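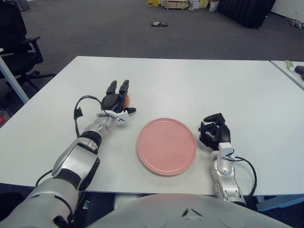
Text: Schreibwerkstatt Amissah | Kurzgeschichte | Lesezeit: 3 Minuten

Die letzten Seiten

Der Roman hatte 231 Seiten, und auf Seite 216 hörte der Autor auf, seine Figuren beim Namen zu nennen. Von da an hieß es nur noch »er« und »sie«. Die Übersetzerin hatte es beim ersten Lesen nicht bemerkt. Jetzt war es März, der Verlag Neretti wollte das Manuskript zum Monatsende haben, und ihr fehlten genau diese 15 Seiten.

Sie wohnte seit dem Winter in Traltness, weil der Roman dort spielte und die Zimmer außerhalb der Saison billig waren. Der Ort war kleiner als im Buch. Den Leuchtturm, von dem der Autor schrieb, gab es nicht, dafür eine Tankstelle und einen Hafen, in dem drei Boote lagen. Am ersten Abend hatte sie die Straße gesucht, in der die Hauptfigur aufwächst. Sie hatte zwei Leute gefragt, keiner kannte sie.

Vormittags übersetzte sie, nachmittags las sie laut, was sie geschrieben hatte. Das Zimmer war hellhörig. Die Vermieterin fragte einmal, ob sie Besuch habe.

»Nein«, sagte sie. »Das ist der Vater aus dem dritten Kapitel.«

Die Vermieterin nickte und brachte frische Handtücher. 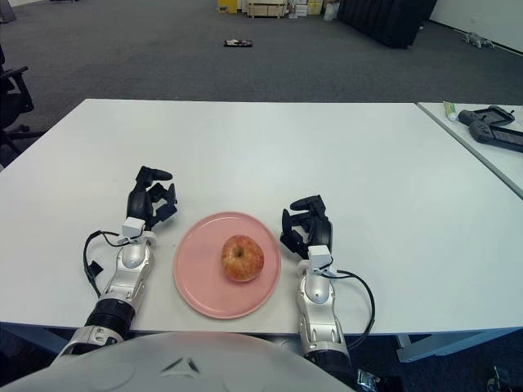 Rot-gelber Apfel auf rosa Teller

Auf Seite 219 gehen die beiden am Wasser entlang. Sie sagt etwas, er antwortet, dann antwortet sie noch einmal, und spätestens hier wusste man im Original nicht mehr, wer sprach. Die Übersetzerin hatte vier Fassungen davon. In der ersten hatte sie die Namen wieder eingesetzt. In der zweiten sprach nur er. Die dritte klang gut und war falsch. Die vierte ließ alles offen, und als sie sie laut las, kam sie selbst durcheinander.

Um halb fünf rief der Lektor an.

»Wie weit sind Sie?«

»Am Wasser.«

»Das waren Sie letzte Woche auch.«

»Ja.«

Er schlug vor, die Namen zu nehmen. Die Leser hätten für ein Buch Geld bezahlt und wollten wissen, wer die Tür zumacht. Sie sagte, auf Seite 224 mache niemand die Tür zu, da stehe nur, dass sie zu ist. Er blätterte. Sie hörte das Papier.

»Stimmt«, sagte er. »Das ist mir nicht aufgefallen.«

Er gab ihr eine Woche mehr.

Am nächsten Tag nahm sie den Bus nach Tadside. Die Fahrt dauerte 60 Minuten, und sie war der einzige Fahrgast. In der Bücherei dort stand die Erstausgabe, gedruckt in 300 Exemplaren, mit einem Wasserfleck auf dem Rücken. Sie setzte sich ans Fenster und schlug die letzten Seiten auf. 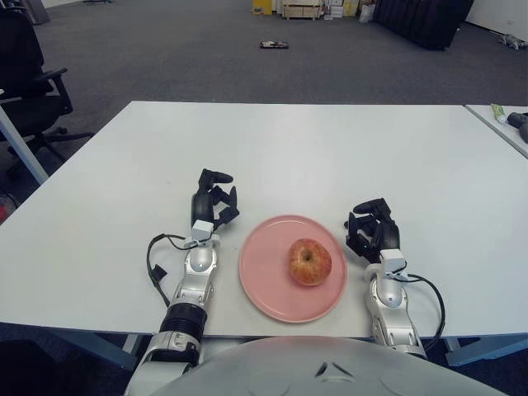

Auf Seite 219 standen Namen. Sie las den Absatz dreimal. Sie sprach, er antwortete, sie antwortete, alles war klar verteilt, und es war eine ganz gewöhnliche Unterhaltung über einen Mantel, der beim Schneider lag. Irgendwann vor der zweiten Auflage musste der Autor die Namen gestrichen haben, einen nach dem anderen, bis zum Schluss.

Sie schrieb nichts ab. Um fünf schloss die Bücherei, und sie ging zur Haltestelle. Der Bus kam pünktlich.

Im Zimmer holte sie die vierte Fassung aus der Mappe, strich ein Komma und las sie noch einmal laut. Sie kam wieder durcheinander, an derselben Stelle. Dann übersetzte sie Seite 220.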